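21/09/2025

# Leave the Reeds at Mukville Alone

The town of Mukville wants to cut the reed bed on the north side of Teris Pond again this winter. I think it should leave most of it standing, and I would like to make that case before the work order gets signed.

I have walked the pond path most mornings for eight years. When I started, the reeds ran all the way from the boat ramp to the Dobson Road culvert. Then people complained that they couldn't see the water from the benches, and the town began mowing. Now there is a strip of reeds 40 feet wide on the north side and almost nothing anywhere else.

Marsh wrens nest in that strip. So do red-winged blackbirds, and in July I heard a least bittern calling there on 4 different mornings. I never saw it, and I don't expect to. Bitterns stay down in the stems and keep still. Take away the stems and there is no place for them to be.

The argument for cutting goes like this: the birds are gone by winter, the reeds grow back in spring, so no harm is done. Part of that is right. Reeds do come back. But the wrens start building before the new growth is tall enough to hide a nest, and they tie their first nests to last year's dead stalks. A bed that gets cut flat in January is poor cover in May. It also isn't true that the birds are all gone. Swamp sparrows spend the cold months in there, and so does at least one Virginia rail.

I don't want to pretend the benches don't matter. People like to look at the water, and a pond that people like is a pond they will pay to keep. My father-in-law can't walk far and he sits at the second bench for an hour at a time. He should have something to look at. So cut a gap in front of each bench and leave the rest. The Bandari marsh, over the county line, has been managed that way for years, with one section cut each winter in rotation and the others left alone. It looks a little shaggy. The view from the benches there is fine.

Cost comes up too. The town's notice says the full cut takes 90 hours of crew time. Opening a few gaps would take far less than that, and the hours saved could go to the culvert, which has been half blocked with branches since the spring storms -- a much bigger threat to the pond than tall grass.

What bothers me most is the word "cleanup" in the notice. Dead reeds are not trash. They are full of insects and spiders, and small birds work through them all winter picking those out. If the town wants to clean something up, there is plenty of fishing line around the boat ramp.

The comment box is at the front desk of the town office, and the form is one page. I have sent mine in, asking for gaps at the benches and no cutting anywhere else on the north side until the wrens have had two full seasons in standing reeds. 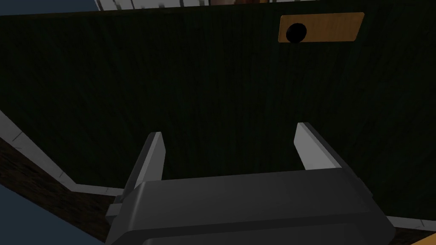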